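Chapter 6
Bringing the Shopping Home

Before you start

Most books about food begin at the cooker. We are going to begin a good deal earlier, at the moment when the bags come through the door and somebody has to decide what to do with everything in them. If you have ever put the frozen peas in a cupboard and found the biscuits in the fridge the next morning (I have done both, and in the same week), you will know that unpacking deserves a little more thought than it usually gets. A kitchen runs far more smoothly when the food goes to the right place at the right time, and you will be glad of it when we come to planning meals in the next chapter.

When I was first teaching this course at Asstead, my colleague Faustino Xolalpa used to make his students lay every single thing out on one table before they were allowed to open a cupboard. They grumbled, of course, and so did I! But I have come round to his way of doing it, and I have done the same at home ever since. With the whole lot in front of you, you can see what needs the fridge, what can wait, and what is likely to be squashed if you put a tin down in the wrong spot.
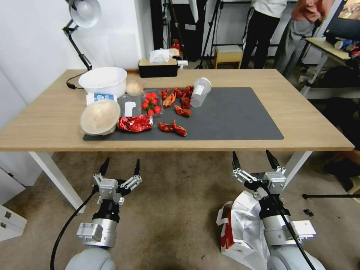 Figure 6.1 Mixed shopping laid out for sorting, with tomatoes, a bun, crayfish and a foil snack bag.

Take your time over a table like the one in Figure 6.1 and try to think of each item as belonging to a family. Shellfish belongs to the family that cannot wait, and it should be dealt with before you have even filled the kettle. Bread and buns are easy-going by comparison, although they do go stale if they are left unwrapped. Snack bags will keep very happily in a cupboard until the date on the packet, provided they stay sealed, and they ask only that nothing heavy is put on top of them. Tomatoes are the ones people argue about. Many cooks like to leave them out of the fridge until they are ripe, for the sake of the flavour, and I am firmly on that side, whatever my sister says.

Small lidded tubs need a closer look, and so do cartons. Some cartons live in the cupboard until they are opened and in the fridge afterwards, and the only way to be sure is to read the label. Please do get into the habit of reading it, even on things you buy every week, as makers change their packaging more often than you would think.

A word about bags

The bag matters too. An insulated bag slows down the warming of cold food on the way home, which is a great help on a long bus ride, but it has no cooling of its own and should never be treated as a spare fridge. Pack chilled things close together, close the top properly, and keep anything soft near the top. When you get home, stand the bag beside the table with its opening where you can reach it. Wipe out the lining afterwards and leave it open to air, or you will be met by a most unpleasant smell the next time you go out.

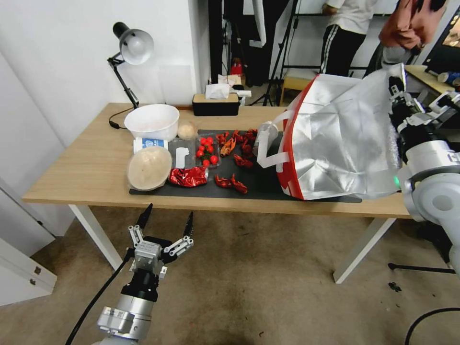 Should raw shellfish and salad share a bag?
It is much better to give each its own bag, so that no juices can drip on to food that will be eaten raw. If you only have one bag, seal the shellfish in a leakproof container and put it at the very bottom.

Key words for this chapter

Chilled, ambient, perishable, cross-contamination, use-by date, best-before date. You will meet all 6 of them in the pages that follow, and there is a fuller explanation of each at the back of the book.

Activity 6.1

Next time there is shopping to put away at home, ask if you may be the one to do it. Clear a table, lay everything out, and write down where each item is going and why. Bring your list to class and compare it with a partner's.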